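# Desk clutter and small whiteboards (Ellis project, May)

So my project started with a pretty dumb question: if you keep a little whiteboard on your study table, do you ever write on it, or does it just become one more thing under the snacks? I asked 26 students in the Drorness building to let me look at their tables, and 8 of them said yes (thank you, you brave people!).

I also set up a practice table so I could work out my checklist first. I put down the grid cloth, laid the whiteboard flat with a marker beside it, and added snack packaging, because every study table I've ever known has snack packaging on it.
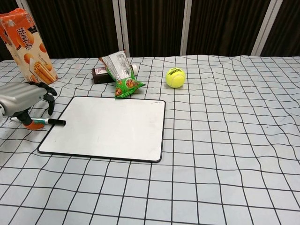
The cloth was my big idea for measuring. I figured I could count squares to see how much space each thing takes up, but fabric bunches, and then the squares go all wavy and your count is junk. I tried for around 2 hours before I gave up and switched to a plain tape measure, and I wish I'd done that on day one.

On the real tables, 4 of the whiteboards had something written on them, mostly shopping stuff. The others were blank or had a bag of chips on top. Boards propped against a wall got used way more than boards lying flat, so that's what I'd look at next, maybe over in Pongate where the tables are bigger.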